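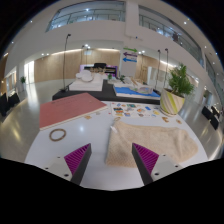

The two fingers of the Pletetura gripper, open wide over a white table.

How does a gripper pick up a cloth?

Picking up a piece of cloth is easy for you. You pinch it and lift. For a machine it is quite hard, because cloth bends, folds and slides about.

The Pletetura is a gripper made by a firm called Hisero. A gripper is the part of a robot that does the job of a hand. This one can also be held by a person, so that people can show a robot how a job is done. It has 2 fingers, and a school can hire it as part of a kit.

Look at the purple parts of the fingers. They have ridges, a bit like the ribs of a leaf. Each one is shaped like a triangle, and it bends when it presses on something. If you push your thumb into a sponge, the sponge curves round it. The fingers work in a similar way. The dark grey strips on the inside are the parts that touch the object.

Flat cloth is tricky – there is nothing sticking up to hold. A fold is much easier to grab. Lanying Wei, who teaches with the kit, asks children to look for a fold first and then close the fingers on either side of it.

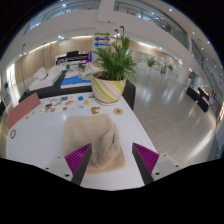 Beige cloth with a raised fold on its right side.

Try it yourself

Lay a tea towel flat on a table. Use two rulers as fingers, one in each hand, and try to lift it. Now push the towel into a fold and try again. Which way was easier?

Then try a book, a ring and a small piece of wood. You may need to move the rulers closer together or turn them a little. A robot has to work out those changes too.

What comes in the kit?

The school kit has one gripper, a charger and 9 activity cards. It is meant for children aged seven and up, working with an adult. Schools near Pernport can borrow it for a fortnight from the Montecinos library. Ask for Estíbaliz Cuesta at the children's desk.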